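Stikitz foam finger pads – replacement set

Safety and service notice, February 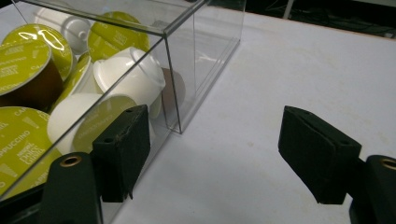

Stikitz pads fit the Menduvach hand-held gripper and the arm-mounted version. Each set has 2 pads, adhesive already applied.

We have changed the adhesive on this product. On earlier sets the seam near the top of the pad could lift with use. Once it lifts, the foam can shift under load and a smooth object such as a coffee capsule can slip out. In one case at our Jukville test bench, a pad came off inside the jaw and the arm kept closing until the drive tripped with error 22.

Check your pads before each shift. Stop using them if:
- the seam has opened at any point
- the foam turns when you push it with your thumb
- the finger shows through

Scuffing and lighter edges are normal wear. Do not glue a lifted pad back down – the old adhesive will not hold a second time.

To replace: power off the arm, peel off the old pad, clean the finger with alcohol and press the new one on for 90 seconds. Rated for 900 hours.

Earlier sets are exchanged free of charge. Contact Taras Tkachuk at Kostiuk parts service with your order number. For questions about error 22, ask for Maximiliano Barrientos.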